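Vosano's Tamley office hands the tidying to a machine, and the staff get their afternoons back

May 31, 2023

I've walked past the Vosano building in Tamley more times than I can remember and never once thought to go in. It's a plain white place behind the bus depot, and the firm inside does the kind of thing you never notice until it goes wrong: they look after the furniture, plants and supplies for other people's offices. Chairs, shelves, desk flowers, the lot. Last week I finally got myself invited, and I ended up staying most of the day (the coffee is good, and people kept telling me things).

What's new is that the company has been moving part of its daily round over to robots. The project is called Trolcombe, after the street where the first client had its offices, and it started in March. The idea is that an arm on wheels does the evening reset – putting small items back where they belong, shifting desk decorations so the surfaces can be wiped, straightening up for the morning – while the people who used to do all that by hand move on to other work.

Bence Vida runs the crew, and he has been with the firm since it was four people and a van. I asked him straight out if anyone had lost a job. No, he told me, but two people left in the spring because they didn't care for the new hours, and he was sorry to see them go. Everybody else has been retrained, and the crew now stands at 30.

The hours are the big change. The reset used to begin once the clients had gone home, so a normal shift ran well into the evening. Now a good part of the crew works days, and they spend those days teaching. Somebody picks up a hand-held gripper, does the job the way they've always done it, and the recording goes off to train the robot. Then they do it again, and again, with the chair turned the other way or the lights off at one end of the room. The target is 50 good recordings per person per shift, and I can tell you it's harder than it sounds! I had a go at moving a cup and was told, very kindly, that I was much too fast.

There was some grumbling about that number when it came in. It began as 100, which had people rushing and getting sore wrists, and the crew asked for it to be cut. Management agreed inside a week. They also won a rule that nobody holds the gripper for more than two hours at a stretch, with desk work or stock checks in between. One woman who has done office rounds for most of her working life said her knees feel better than they have in years but her head is tired by four o'clock, and she hasn't decided yet which she minds more.

The pay question is less settled. Teaching work is paid at the old evening rate until the end of the year, and after that it's anyone's guess. Bence says talks are going on and he'd like a proper job grade for it, with a title people can put on a resume. I got the feeling that matters to him a lot – he came back to it over lunch and again when he was walking me out.

I'd pictured a lab, I suppose, with people in white coats. The training room is just an office with desks and shelves in it, and the work goes on in between them.
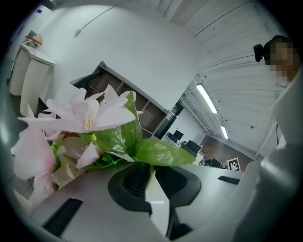
Flowers are a sore point, by the way. Petals and long leaves are tricky things to work near, and the crew argued for weeks over whether to hold low on the stems or go for the base. In the end they recorded it both ways and left the choice to the engineers at Gulyás, the small firm that handles the software side. As of last week the collection had 276 recordings involving plants alone, and Bence wants plenty more before he'll let a robot near a client's reception desk.

So far the machines are doing resets at one site, with a crew member along every evening. A second site is meant to follow once the first has gone a full month without a call-out, and it hasn't managed that yet. I've asked if I can tag along on an evening round, and Bence has said yes, as long as I wear flat shoes and keep out of the way.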